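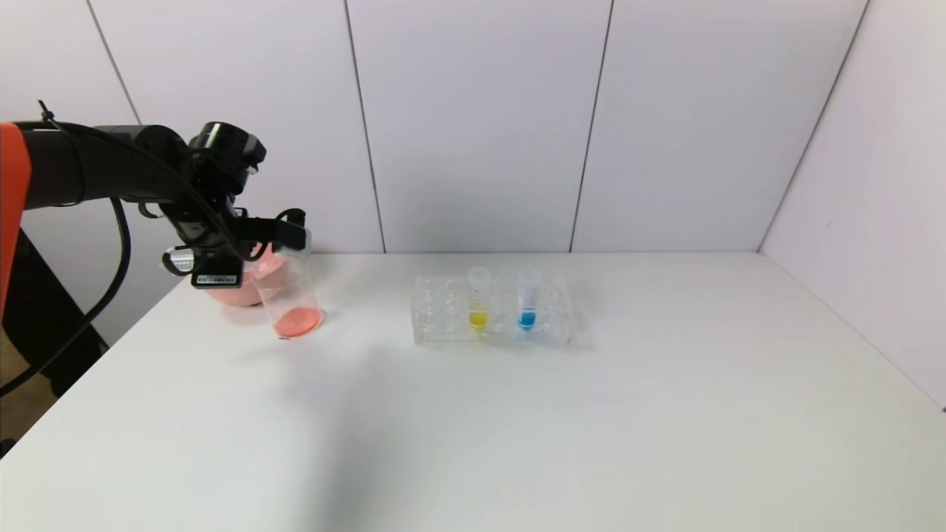 Someone on the Irley workshop list wrote last month that a home robot arm is only an expensive way to do badly what a hand does well. Many people agreed with him. I have thought about it for some weeks, and I want to answer slowly, because he is partly right.

Our arm is slow. For months we have worked with colored water, a beaker and a few capped tubes, and a child with a dropper would be finished before the gripper has closed. If the purpose was to fill tubes, I would buy the dropper.

But I did not join a shared workshop in order to have full tubes. I joined to understand how a machine holds a thing that is smooth, light and easy to knock over. Clear plastic is very hard for a beginner. You cannot see well where the wall of it begins, and the camera cannot see it well either. I learned more from this than from the whole Ninbridge evening course, where we moved foam blocks for 12 weeks and every block was forgiving.

There is also the question of cables. I have never read a build guide which gives them enough respect. On paper the arm has joints and motors - in life it has a black cable which must bend with every joint and must not catch on anything. I have spent more evenings on this than on the code. We call our control program Drutodine, and it has more than 1000 lines, and not one of them knows where the cable is.

Where I agree with the critic is money. The members of the Sinaga group paid 900 dollars for parts before they had decided what the arm should pick up. I think this is the wrong order. Put the objects on the table first, try to lift them with your own two fingers, and only then choose a gripper.

He asked also who needs such a thing at home. I do not need it. I do not need my guitar either, and I play it worse.

Contact | Copyright Irley Workshop Notes | Back to top
This site uses cookies to remember your settings. Accept | Decline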